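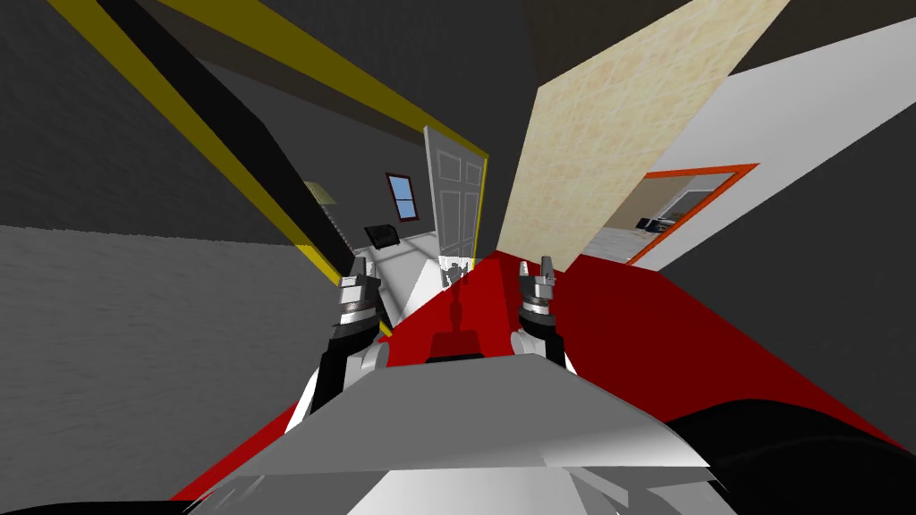 The rain readers of the Prurura valley

19/05/2025
By Beril Kılıçarslan

At six in the morning Shanti Kanaujia goes out to her garden in rubber boots and pours last night's rain into a glass cylinder. She holds it level with her eyes, waits until the water is still, and writes one number in a school notebook. After this she feeds the hens.

She has done it for 13 years. Her notebooks stand on a shelf in the kitchen between the cookery books, and some of them have stains of tea. In November, when the wet season comes to the valley of Prurura, she sometimes empties the gauge twice in one day, although the rules ask for only one reading. "If it overflows, the number is lost," she told me. "So I go out with my umbrella and my husband thinks that I am mad."

Prurura has one official weather station, and it stands beside the old airfield at Goh, where the land is flat and open. For the pilots it was a very good place. For the farmers on the slopes it is less useful. The clouds arrive from the west, rise against the ridge and drop most of their water before they reach the airfield. It can be a dry evening in Goh while the lanes in Tundow, on the other side of the same hill, are running with brown water.

Costel Georgiev began to collect the private readings after such an evening. He was then a teacher of geography, and he had promised his class a dry walk. He asked the families of his pupils who had a rain gauge at home. Two of them had one. Today the network has 149 gauges, in gardens, on farm walls and behind the post office in Tundow, and he still makes the map by himself each evening.

I sat with him while he worked. He does not draw quickly. When a number looks wrong he telephones, and usually there is a simple explanation: a leaf in the funnel, a sprinkler, a decimal point in the wrong place. One reader in Gurow reported heavy rain for a week in a dry spell, and the cause was a neighbour who washed his van next to the fence.

The wettest point on his map is the farm of Endang Ngau, at the top of the Gurow road. Last November her gauge collected 674 millimetres in the month. She was not surprised. She keeps her sheep on the lower field from the end of autumn, and she moves them by the look of the ridge more than by the forecast. "When I can count the trees up there, it will rain before supper," she said. "When I can't see the trees, it is raining already."

Anitha Gowda, who prepares forecasts for the local radio, is more careful about such signs, but she reads Georgiev's map every day before she goes on air. Her computer model sees the valley in large squares, and in one square there is space for both the wet side and the dry side of the hill. The gauges help her to decide which villages to name. She also says that they show her, the next morning, how wrong she was.

There are gaps. Above Gurow the houses finish, and Georgiev has no gauge in the forest, where the streams begin. He would like to put one near the upper bridge, but someone must walk to it every day – also in the snow, also at Christmas. He has asked three people. Ngau has said that she will think about it after the lambing.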